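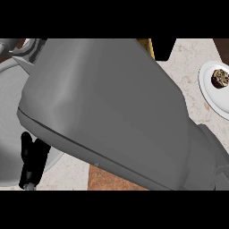

Issued by the Dendov Test Laboratory, Prarkuvthorpe
Maintained by the Records Section. Last revised in October.

Gilia Power Supply Bench Records
Read me and data card, release 2

Summary

Gilia is a collection of bench measurements taken from desktop computer power supplies. It covers 119 units, all of the internal type fitted to ordinary tower cases. Each unit was placed on a test bench, loaded in steps and measured for output voltage, ripple, efficiency, fan speed and noise. The results are supplied as plain text tables with comma-separated values.

Of the units listed, 98 completed the full set of load steps. The others have partial records, either because the unit shut down under load or because the session was stopped by the operator. Partial records are kept in the release and are marked in the status column. They should be left out of any average taken across the whole range of loads.

What is in the release

units.csv
One row for each power supply. Gives the unit number, rated output, form factor, stated efficiency class, year of purchase and whether the unit was bought new or used. Serial numbers have been removed.

loads.csv
The main table, with one row for each unit at each load step. It has 29 columns, which are set out in columns.txt together with their units of measurement.

noise.csv
Sound readings, with the background level of the room recorded before and after each session.

events.csv
Shutdowns, restarts, operator stops and changes of cable. Times are given from the start of the session.

columns.txt
Definitions for every column in the four tables. Where this document and columns.txt differ, columns.txt should be followed.

How the measurements were made

All units were tested at the Prarkuvthorpe laboratory on a single bench, known in the tables as Sima. Earlier work carried out on the previous bench has been left out of this release, as its ripple readings were taken at a different point on the cable and cannot be compared with the present ones.

The unit under test was connected to an electronic load and run at idle until the air leaving the fan reached a steady temperature. The load was then raised in equal steps to the rated output. Voltage on each rail was read at the connector. Mains input was read by a separate meter, and the efficiency column is worked out from the two sets of readings. No correction has been made for losses in the cable supplied with the unit.

Ripple is recorded peak to peak. The figure given is the highest seen during the step, so a single short spike will raise it. Users who need a typical value are advised to work from the median column instead.

Noise was measured from the fan side with the unit outside a case. The readings will be lower than those found in a closed case with poor airflow, where the fan is likely to run faster. They are suitable for comparing one unit with another. They should not be quoted as the noise of a finished computer.

Missing and doubtful values

An empty cell means that no reading was taken. A zero is a true reading. In the first release some empty cells in the fan speed column were filled with zeros, which made several units appear to have a fan that stopped at low load. This has been put right, and any work based on that column in the first release should be repeated.

Readings which the Records Section considers doubtful have been kept, with the letter D in the quality column. The usual causes are a loose sense wire, a meter left on the wrong range, or traffic noise during a sound reading. The reason for each mark is given in the notes column where it was written down at the time.

Known limits

The units were bought through ordinary shops and second-hand dealers, according to what was in stock. They do not represent the market as a whole, and supplies of low rated output are over-represented. Small form factor units are few.

Only one example of most models was tested. Differences between two samples of the same model can be considerable, particularly in fan noise, and a single poor result should not be taken as proof of a fault in the design.

Used units were cleaned of dust and inspected before testing. Their age is known but their hours of service are not. The laboratory has made no attempt to estimate wear, and the tables contain no column from which it could be derived.

Tests were made on one mains voltage only. Efficiency at other mains voltages will differ and cannot be calculated from these tables.

Intended use

The records are intended for teaching, for the comparison of test methods and for the study of how power supplies behave under partial load. They may also be of help to those writing software to read bench logs, as the events table includes a fair number of awkward cases.

The records should not be used to certify a product, to decide a warranty claim or to judge whether a particular unit is safe. No safety tests were carried out. Users should not open a power supply in order to repeat any part of this work, as parts inside may hold a dangerous charge after the mains lead has been removed.

File format

Files are encoded in UTF-8 and use a full stop as the decimal mark. The first row of each table holds the column names. Text fields that contain a comma are placed in double quotation marks. Unit numbers are fixed between releases and are not reused when a record is withdrawn.

Some spreadsheet programs will read the form factor field as a date or strip leading zeros from the unit number. Both columns should be imported as text.

Changes since the first release

Empty fan speed cells restored.
Background readings added to the noise table.
Stated efficiency class moved from the load table to the unit table.
Two duplicate sessions removed.
Column names put into lower case throughout.

Licence and citation

The tables may be copied, altered and passed on for any purpose, provided that the source is named and any changes are made clear. Please cite the collection as: Dendov Test Laboratory, Gilia Power Supply Bench Records, release 2.

Corrections

Reports of errors should be sent in writing to the Records Section, giving the release, the file name, the unit number and the load step. Corrections are held for the next release and listed in the section on changes. Published files are not altered once issued.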